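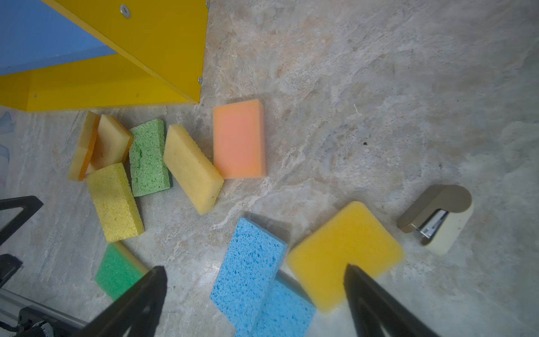

Sponges and a stapler on the marbled surface, seen from between the gripper's fingers.

The Erell student robotics club gave its November project a household subject: putting sponges on a small shelf. Mayuree Phetsri, who leads the club, chose sponges for their softness and uneven shapes. Members work in teams of 4 and meet for 22 weeks - the longest program the school offers outside class hours. 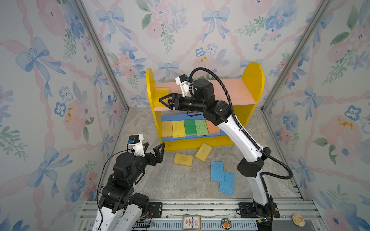
Two arms at the shelf, with sponges on both levels and more on the floor.

Each team keeps a written log of its trials, and the club has recorded 683 to date. Domnica Barbu, a second-year member, maintains the log. "A sponge bends when you grip it," she said, "so we spend a great deal of time on finger pressure."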